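Clemari Handling Set: Data Card and Rules of Practice

Summary

The Clemari Handling Set is a collection of 326 recorded sessions of glass tableware being handled with hand-held grippers. It is maintained by the Zindine working group. This card sets out the rules under which sessions are recorded and accepted.

1. Work surface

One item of glassware is placed on a plain white surface. Stations must have even overhead light, and reflections in the glass are acceptable.

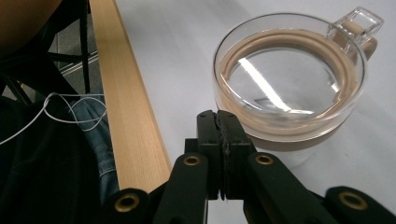
Fig. 1. Closed fingers in front of a clear cup, white surface.

Personal belongings may be kept beside the table but not on it. Operators may not move the glass by hand once recording has begun.

2. Condition of the gripper

Finger padding is to be checked before each session. Worn or frayed padding does not by itself rule out a session, but it must be entered in the log under "pad state" — users who study contact will need to know.
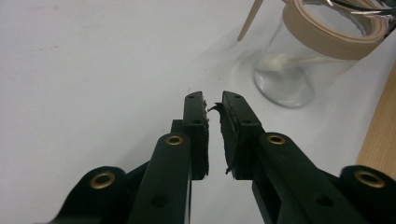
Pads are replaced after 300 grasps, or earlier at the request of the station lead. A session must not be split across two sets of pads.

3. Operators and cables

Where two grippers are used, one operator holds both. Cables should run back along the forearms and away from the glass. Floor markings show the station number and must remain legible.

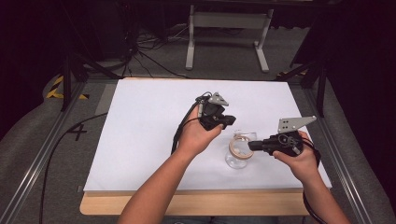 Photo: Xolani Radebe / Zindine

An operator may work for no more than 3 sessions without a break. Any breakage ends the session, and the record is kept and marked as incomplete.

4. Review and acceptance

Each session is read by 2 reviewers working separately. Fingers should be fully closed at the start and at the end.
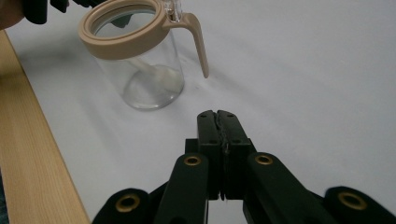 Motion blur is tolerated in short passages. Where the reviewers disagree, the session goes to Seul-gi Wi, whose decision is entered in the log with a reason. Rejected sessions are not deleted.

5. Known limits

The set covers clear glass only. It should not be used to support claims about safe handling in homes or care settings.

Contact

Rules: Špela Dimitrov. Access requests: Ok-hee Ko. The rules are next due for revision in May.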